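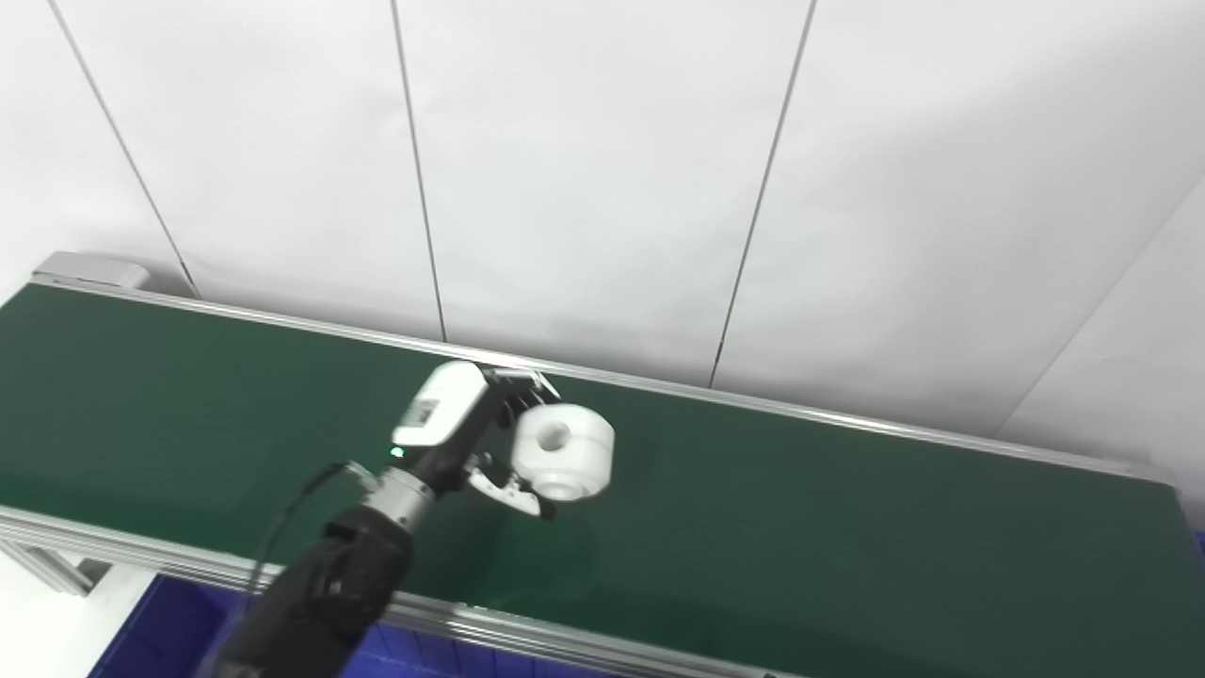

Small belt conveyors are turning up in home workshops, and most of the questions sent to this page concern belts that wander, squeal or drop parts on the floor. The notes below were taken at the Etel open day on 28 July 2018, where the handling cell was run for visitors and the staff answered maintenance questions between runs. The belt there is a dark green one with a matte top, between aluminum rails, and the arm held a white cylinder with a small hole in its flat face just above it, close to the far rail. A blue bin sat under the front rail. Most of what follows applies equally to a bench conveyor bought used and fed by hand.

Tracking the belt

Kazue Yoshida, who looks after the conveyors at Etel, adjusts tracking with the belt running and unloaded. Turn the tension screw on the side the belt is drifting toward, a quarter turn at a time, tightening only. Let the belt make several full circuits before touching it again. Most people overcorrect by turning the screw again after a few seconds, then chase the belt from side to side for the rest of the afternoon.

If the belt wanders in one direction and then the other, leave the screws alone and check the pulley for packed dust. A lump of tape residue is enough to do it. Switch off, unplug and scrape with a plastic putty knife. A metal blade will mark the pulley.

Keep sleeves, rags and fingers away from the pulley ends while adjusting. The end caps stay on whenever the belt moves.

Tension

Too tight is more common than too loose. A belt that carries its normal load without slipping is tight enough. Extra tension wears the bearings and stretches the splice. On a conveyor that will sit unused from January until spring, back both screws off by two full turns and write the number on masking tape stuck to the frame.

Cleaning a matte belt

A matte surface holds fine dust, and dust lets round parts slide. Wipe with a cloth dampened in warm water and a little dish soap, then again with plain water. Dry before loading. Do not use silicone spray, furniture polish or anything sold as a belt dressing for V-belts. Saeed Nazari asked about rubbing alcohol for marker ink. The answer was a small amount on a rag, tested first near one edge, and only if the belt maker allows it.

Round parts

Cylinders roll. Stand them on a flat face where the shape permits. Where it does not, lay them with the axis across the belt and put a low stop at the discharge end, or slow the belt down. Spools with a center hole can be carried on a short dowel for storage, but take the dowel out before they go on the belt – it catches on the rail.

For anyone building a gripper: support the part from underneath as well as squeezing it. More squeeze is a poor substitute for a fingertip under the part, particularly with soft plastic, which dents. Lift only as high as needed to clear the belt. Diễm Lò programs her own small arm at home and had been lifting to 5 inches for every move. She cut that to 2 and stopped dropping rollers.

Cables

Leave a loop wherever a cable crosses a moving joint. Move the joint by hand through its full travel, power off, and watch the loop at both extremes. It should neither pull straight nor touch the belt. Hook-and-loop ties are better than zip ties here. A zip tie pulled hard will cut the jacket over time.

Bins

Put the bin where a part falls the shortest distance, and pad the bottom with scrap carpet if the parts chip. Ribbed plastic bins are stiffer than smooth ones of the same thickness. Empty at two-thirds full.

Log

Etel keeps a paper card on each conveyor with the date, the screw adjustment and initials. The card Yoshida passed around was at entry 571, mostly cleaning. Home users can manage with a pencil and an index card in a sandwich bag, taped inside the cabinet door.

Quyên Lã has asked for a note on quiet motor mounts. That will go on the vibration page with the drill press material.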